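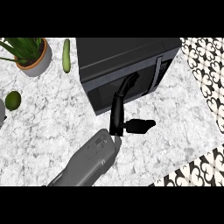 Ticket 315: Finding aid search drops correspondence dated before 1931
Component: Krishnan catalogue, public search
Reported by: Nandini Nair, reading room
Assigned to: Sudheer Rao
Priority: Normal
Status: Resolved, follow-up open

Description
A reader working on the port strikes asked for the consular letters in the Vurkside papers. Searching the public catalogue for "consular" with the date range 1926 to 1934 returns only the items from 1931 onwards. The earlier letters are in the boxes. I checked box 9 by hand and the folders are there, in order, with the right labels. The staff view shows the same records without trouble. The reader was given the typed list for now.

Steps to reproduce
Open public search. Enter "consular". Set start year 1926, end year 1934. Submit.
Expected: letters from both the legation series and the later embassy series.
Result: embassy series only.

Comment - Sudheer Rao
Reproduced on the public site and on the test copy. Removing the date range brings the missing records back, so they are in the index. The fault is in how the date is read. Can someone confirm how the legation series was dated when it was catalogued?

Comment - Krishnamoorthy Rao
The legation series was described from the original registers. Where a letter had no date, the cataloguer used the date of the register entry and put it in square brackets, e.g. [1928 November]. That is normal practice for a supplied date and I would not want the brackets taken out. The embassy series came with a printed calendar of documents and has plain dates throughout.

Comment - Sudheer Rao
Thanks. The letters with their own dates are missing as well, though, so brackets can't be the whole of it. Looking at the export now.

Comment - Sudheer Rao
Two separate faults.
1. The Prusix importer rejects any date that starts with a square bracket and leaves the sort date blank. A blank sort date is left out of every range search.
2. The series-level record for the legation has a bracketed date too. Items in that series are set to inherit the parent's sort date, and the inherited blank overwrites the item's own date.
The staff view reads the display date, which explains why it looked correct there.

Comment - Nandini Nair
Does this affect other collections? We have bracketed dates in most of the political papers, including the election leaflets.

Comment - Sudheer Rao
Yes, wherever the series record is bracketed. I ran a report and 12 series have a blank sort date. List sent to Krishnamoorthy. The leaflets are on it.

Comment - Krishnamoorthy Rao
List checked against the accession files. All 12 are genuine supplied dates. No changes needed to the descriptions.

Fix applied
Importer rule changed to strip brackets for the sort date only - the display date is left as entered. Inheritance now applies only where the item has no date of its own. Full reindex run overnight on the test copy, then on the public site.

Comment - Nandini Nair
Retested at 09:40. Both series appear for 1926 to 1934. Leaflets also fine. Reader informed.

Follow-up
Dates written as "circa" or with a question mark have not been tested. Passed to Sumathi Kulkarni as a new ticket. Please don't add to this one.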